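Keep the Town Dump Swap Shed Open

The town of Kusley wants to close the swap shed at its transfer station, and I think that would be a mistake. I have lived here most of my adult life and I have read the proposal twice. It makes a reasonable case on paper. I still disagree with it.

For people who have never used one, a swap shed is a roofed building next to the dump where residents leave things that still work and take things they need. Ours has shelves on three sides and a concrete floor. There is no charge and no sign-in. You drive in with your sticker, drop your trash, and walk over to see what is there. On most mornings that means lamps, picture frames, board games, crutches, storage bins, flower pots and a great many coffee mugs.

The town's argument comes down to cost and mess. The report that went out in September says the shed takes up 220 hours of staff time a year, mostly spent clearing out things that should have gone straight into the trash. It says the town would save on hauling if the building were replaced with a second cardboard compactor. It also says that people who want secondhand goods can now find them online.

I don't doubt the 220 hours. I have seen the attendants dragging wet mattresses out of there, and no one should have to do that as part of a job that is supposed to be waving cars through. What I doubt is that the hours go away when the shed does. The mattress will be left at the gate, or on the side of Mathias Road, where it costs more to collect.

The online argument is weaker. Giving something away online takes a photograph, a description, a string of messages and a stranger who may not come. That is worth doing for a couch. It is not worth doing for a plastic tub or a box of canning lids, so those things get thrown out. The shed works for small, dull objects precisely because it asks nothing of the person giving them up.

Small, dull objects are most of what a household owns. When my aunt died we filled a truck with them. Her furniture went to relatives in a weekend. The rest was trays, jars, hangers, extension cords and dish racks, none of it worth selling and nearly all of it good for another twenty years. We took it to the shed over several trips, and by the last trip the things from the first were gone.

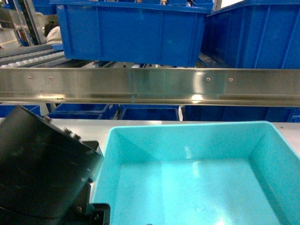

Beca Probert wrote to me after I raised this at the town meeting, and she takes the other side. She says the shed mostly lets people feel better about buying too much. In her view, if residents had to pay by the bag for everything they got rid of, including the good stuff, they would bring less of it home in the first place. She would close the shed and put the savings into the library.

I think she is right about the buying and wrong about the cure. Pay-by-the-bag programs do change what people put out at the curb, and I would support one here. But a fee falls on the person at the end of the line, who may be a widow clearing out a garage or a tenant with a week to leave. The tub was bought fifteen years ago by somebody who never thought about it. Charging for its disposal today does nothing about that purchase. Letting the next family use it does at least prevent one more.

There is also the matter of who uses the place. The report treats the shed as a hobby for people who like to poke around. Some of them do, and I am one. But I have also seen young couples leave with the entire contents of a kitchen. I have seen a school aide fill her trunk with bins and trays for a classroom that had no budget for them. These people don't come to public meetings at seven in the evening, and they did not fill out the survey, which was printed in the back of the tax bill and so went only to people who own property.

The survey deserves a comment of its own. It asked whether residents would prefer "improved recycling capacity" or "continued operation of the swap area." Anyone would pick the improved thing. It drew 450 replies, and a majority favored the compactor. I would have liked to see the question put plainly: do you want the shed closed?

Vultutberg, two towns over, had the same problems we do and handled them differently. They cut the shed's hours so it is open only when an attendant is on duty. They banned mattresses, upholstered furniture, car seats and anything with a tank. Whatever has been on the shelf for two weeks goes in the trash, with no exceptions and no arguing. I have been over there several times, and the place is clean. The rules are on one painted board by the door, short enough to read from a car window.
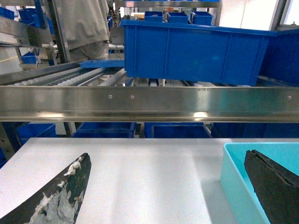
Kiprono Okoth told me that the two-week rule is the only part that matters. A shed fails, he said, when people start treating it as storage, and once the shelves are full of things no one wants, the good things stop coming because donors assume they will be buried. He would make it one week and skip the painted board.

One week seems short to me, given that some residents only get to the dump every other week. But the general point holds. Most complaints in the report are complaints about a shed with no rules. We have never tried one with rules.

The cost of trying is low. The attendants are already there. The building is paid for, and apart from a leak at the north corner it is sound. I would ask the town to adopt Vultutberg's hours and its banned list for one year, keep a record of the staff time, and compare it with the 220 hours in the report. If the number has not come down, I will stop writing about this.

The compactor can wait a year. The old one still runs, and the line for it on a busy morning is four or five cars long, which is not a hardship. Written comments go to the clerk's office, and the clerk will accept them up to the time the hearing opens. Renters can send them too.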